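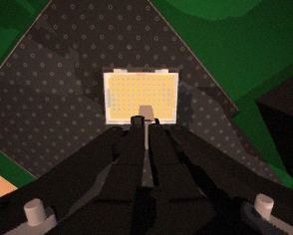
Sim demos for a lab tip rack task, how much variation before I start hurting the policy?

Posted by Naa Essien, 6/2/25
Tagged: imitation learning, simulation, wrist camera

Hi all. Collecting teleop demos in sim for a lab bench task. Gripper comes in over a pipette tip rack, lines up, gets hold of it, moves it over. Wrist view goes into the policy plus joint positions, nothing else. Training with Marchal, mostly default settings.

So far I have 200 demos. All me, all in two evenings, so they look kind of the same. Policy gets to the rack fine and then dithers. Hovers over it, closes early, opens again. On the runs where the rack starts at a bigger angle it just drifts off to one side and sits there.

My plan was to record up to 1,000 and randomize everything: rack pose, board angle, lighting, table color, camera offset. But a coworker says I'll just get a mushy policy that does everything badly. Is there a sane order to do this in? Also do I throw out the demos where I fumbled and had to re-approach? There's a lot of those, I'm not great with the controller.

Thanks in advance, kinda stuck

Killian Rolland

Been there, more or less same task, we did it for the Statdale cell last June. Few things.

Pose first. Leave the lights and the colors alone until the thing works on plain ones. Rack position and angle, that's your spread. And don't draw it all from the middle, go look at a plot of your start angles. I'd bet they bunch up close to zero. Ours did. The drifting off on big angles is exactly what that looks like.

Second, the dithering. That's usually you pausing. You stop over the rack to think, the recorder keeps going, and now you have a pile of frames where the right action is "do nothing". Policy learns it. Trim the still frames or practice the aproach until you don't stop. We cut anything where the arm sat still longer than a blink and it fixed most of it. 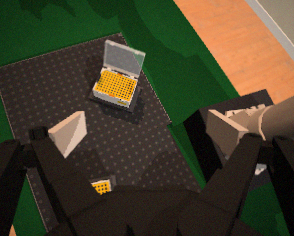 Also check what your fingers block when you get close. With a wrist view the last bit of the approach can be half gripper, and if the edge you line up on goes behind a fingertip then the policy is guessing from there down. Step through one demo slowly and ask yourself if YOU could finish it from those frames. If you can't then no number of demos helps. Move the camera mount a little or add a fixed one off to the side.

Same goes for a second rack on the board. If there's ever more than one in view you need some way to tell it which, or always go for the same one. Otherwise half the demos argue with the other half.

Fumbles: keep the ones where you recovered and finished. Those are gold, it's how it learns to get back. Toss the ones you gave up on. Tag them while you record, dont try to sort it afterward. I did that with 700 of them and it ate a week.

For numbers, I wouldn't jump to 1,000. Do 90 more at the wide angles, retrain, look. Then decide.

skorkolano_user

just use more data

darnness_dev

Mostly agree with Killian, except on lighting. I'd put a little in early. Hard shadows on the board move when you turn the light and my policy was steering off the shadow edge, took me forever to spot. If you can replay your saved actions in the sim and re-render with different lights then you get that for free, no new demos needed. Check that the replay still ends in a grasp though, contact stuff doesn't always repeat the same. Mine failed on roughly one in ten.

And get somebody else to record a batch. Two hands on the data beats one, even if the other person is worse at it.

Naa Essien

ok plotted the angles, yep, giant lump in the middle. And so many pauses, wow. Going to trim those first and then do the 90 wide ones. Didnt know I could re-render from saved actions, will try that after. Killian, did you trim before or after downsampling?

Killian Rolland

Before. Otherwise you miss the short ones.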